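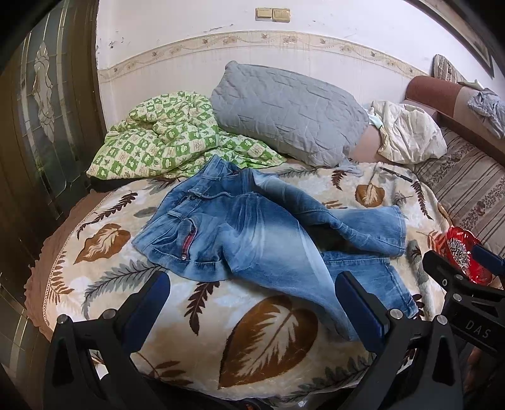

Why is folding laundry still so hard for a robot?
Cloth never holds still in any useful way. A mug is the same mug wherever you put it, but a garment has more shapes than anyone could list, and the machine has to work out which bit is a leg before it can do a thing with it.

I'd been hearing about Bindix for months before I finally sat down with Nuria Arrieta, who runs the project out of a small office at Dasbridge. She laughed when I asked to see the robot. For most of the first year there wasn't one! What she had was a big pile of recordings of people handling clothes with a hand-held gripper, the kind with two padded fingers and a camera riding along, in ordinary bedrooms with ordinary bedding. The robot only came in at the end, to learn from all that footage.

Her question was a simple one. If you've got a limited budget, do you record the same shirt over and over in one tidy lab, or do you send the gripper out to as many homes as you can and take whatever you get?

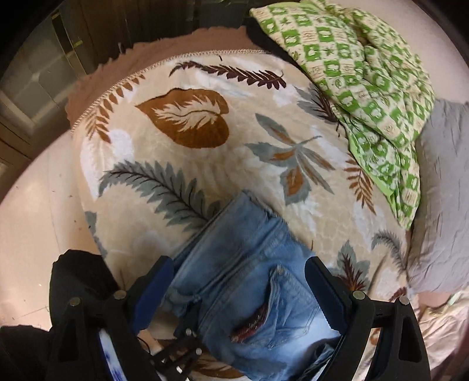 So she and Sutrisno Gunawan trained the same model twice. One version got 3,000 folds from a single white table. The other got just 500, spread over real beds with loud blankets, floral walls, glass doors, all of it. Then both were sent to fold in rooms they'd never met, and the smaller, messier set won. Sutrisno told me he reran the whole thing over a Sunday — he figured he'd mixed up the files.

I love this result, but I did go looking for someone to pour cold water on it, and Aušra Kivi was happy to help. She works on grasping at Ackroyd, and her gripe is with denim. Jeans are stiff enough to keep a crease, she says, so they forgive a clumsy pinch. Try a silk blouse (she has, many times) and see how you feel about your data then.
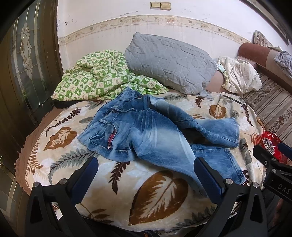 Nuria grants her that one. The part she's proudest of is smaller anyway: the first pinch. Most failed folds in her tests went wrong right there, with a finger grabbing two layers when it wanted one, or missing the hem and closing on the blanket. Adding 4 short practice grabs before every recorded fold cut those misses by around half, and it costs the person holding the gripper next to nothing.

She wants to try bath towels next, then fitted sheets. I wished her luck with the fitted sheets. Mine are in a ball in the closet, and they're staying there until December at least.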